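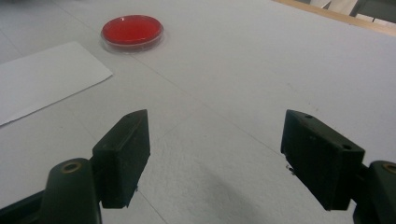
Dron para inspeccionar cubiertas: ¿merece la pena el Lidham?

Foro > Drones y robótica > Uso profesional

tejado_sur
Buenas. Llevo un mantenimiento de naves industriales en Manzano y quiero dejar de subir gente a las cubiertas para mirar canalones y juntas. Me han ofrecido un Lidham de segunda mano por 735 euros, con 3 baterías. ¿Alguien lo usa para esto?

rotor4
Lo tuve un año. Vuela bien en exterior, pero cerca de chapa metálica la brújula se vuelve loca. Calibra siempre lejos de la nave y no te pegues al alero.

mvr_tec
Yo no lo compraría. Por 2000 tienes el Vondon nuevo, con sensores laterales y garantía. El Lidham solo detecta obstáculos por delante.

rotor4
Para mirar canalones no hacen falta sensores laterales, hace falta saber pilotar.

mvr_tec
Hasta que entra una racha entre dos naves. A mí me costó un juego de hélices y un brazo.

tejado_sur
Gracias a los dos. El presupuesto es el que es, a 2000 no llego este año. ¿Cómo van las baterías con frío? Lo usaría sobre todo en febrero, antes de las lluvias.

susi_vuela
Pide los ciclos de cada batería antes de pagar. Si pasan de 100, descuenta el precio de una nueva. Con frío las mías perdían casi 3 minutos por vuelo – las llevaba en la cabina de la furgoneta hasta el último momento.

olmo_gris
Otra cosa: el seguro. El mío no cubría vuelos sobre una nave con personal trabajando dentro. Llama antes.

mvr_tec
Eso depende de la póliza, la mía sí lo cubre.

olmo_gris
Por eso digo que llame.

rotor4
Si tienes dudas, en Susach alquilan el Lidham por días. Haz una cubierta entera con él y decides.

tejado_sur
No sabía lo del alquiler, pregunto esta semana. Al vendedor le he pedido ya los ciclos: dos baterías están en 60 y pico y de la tercera no me contesta.

susi_vuela
Pues cuenta con dos.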